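Setting up the Trinwood two-speed desk, part 3: getting your tapes into the computer

By Feng-yi Ng
July 30, 2007

Print this page
E-mail this to a friend

If you've followed the first two parts you should have the Trinwood on a level surface with its heads cleaned and the Ballinine lead plugged into the back. Now for the bit I enjoy, which is getting the songs off the old reels and into something you can edit. I did my aunt's carol tapes this way in January and have been boring people with it ever since!

1. Turn everything off. Plug the red and white ends of the Ballinine lead into LINE OUT on the deck, and the small end into the blue socket on the computer. The pink socket is for a microphone and will give you a horrible fuzzy racket.

2. Turn on the deck first, then the computer, then your speakers last of all. Do it the other way round and you get a thump.

CAUTION: Keep reels off the top of the speakers. The magnets in there can wipe a tape, and I have the first half of a school concert to prove it (well, I haven't any more).

3. Open Lozano and choose New Recording. It'll ask whether you want mono or stereo. Most home tapes are mono, but I pick stereo anyway and sort it out afterwards.

4. Play the loudest part of the tape and watch the two green bars. Slide the input level up until they just tickle the yellow, then bring it back a touch. If they go red you'll hear crackling on the high notes, and no amount of fiddling later will take it out.

5. Rewind, press Record in Lozano, count to three and press PLAY on the deck. 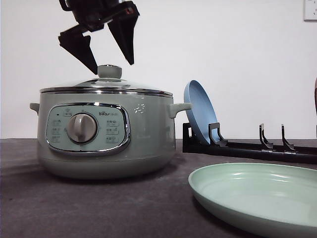
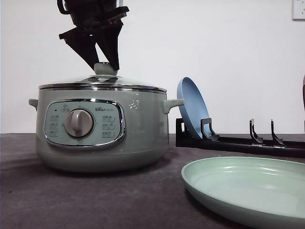

Issue 15, page 10

6. Let the whole side run. Don't stop between songs - it's far easier to chop them up on screen, and every stop and start leaves a little wobble on the tape.

7. When the side ends, press Stop and save straight away. Give it a name you'll understand next year. I put the reel number, then the side, then the speed.

NOTE: You'll want plenty of room on your hard disk. I set aside 1000 megabytes before I start, and one long reel at the slow speed used up more than 600 of them.

Silly voices (the fun part)

8. For the squeaky chorus effect, set the deck to the slow speed and record yourself singing slowly and very clearly. It feels daft. Sing it as if you're half asleep but still want every word heard.

9. Switch the deck to the fast speed and play it back into Lozano as in steps 5 to 7. Everything comes out an octave up and twice as quick.

10. To add a second voice, rewind and do it again, then line the two up in Lozano using the Nudge buttons. I leave them very slightly apart, as it sounds more like a gang and less like one person with a cold.

CAUTION: Never change speed while the reels are turning. Press STOP, wait until both have come to rest, then move the lever. The Trinwood's belt is thin and replacements from Brarnero take weeks.

If you get a hum, move the Ballinine lead away from the mains cables before you start blaming the deck. If one side is silent, swap red and white over and see whether the fault moves with them.

Part 4 will cover taking out hiss and burning a CD.

Related items
Part 1: Unpacking and levelling the Trinwood
Part 2: Cleaning heads and fitting the belt
Which Ballinine lead do I need?
Lozano keyboard shortcuts
Storing old reels at home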